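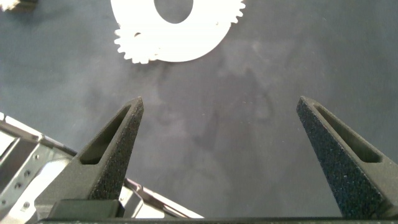

Trandmont 713 Work Table: Surface

Reviewed by Karlijn Van Hecke, 10/12/2019

The 713 is the mid-range bench in the Trandmont line. I bought mine in July to replace a Kadov with a sagging center, and it has been in daily use since then for soldering, gluing and small repairs.

Assembly took 50 minutes with the supplied hex key. The leg bolts are a standard size. The crossbar holes on mine were slightly out of line, and I had to loosen both end frames to get the last bolt started. Retighten everything after a week.

The matte gray top is the main reason to buy it. Glare under a desk lamp is low, and small white or bright metal parts are easy to find against it. The finish does show cloudy patches. Wiping with a damp cloth moves them around; dish soap and a dry towel clear most of them for a few days. Epoxy comes off with a plastic scraper if you get to it within 30 minutes. Solder leaves a faint ring.

Stiffness is good front to back and fair side to side. Filing at the left end makes the whole bench rock a little. A Marchetti clamp-on vise fits the front edge, but the rear lip is too deep for it.

The leveling feet are the weak part. The threads are short, and one stripped when I moved the bench across a concrete floor. Replacements arrived in 3 days.

Rating: 4 out of 5. I took off a point for the feet.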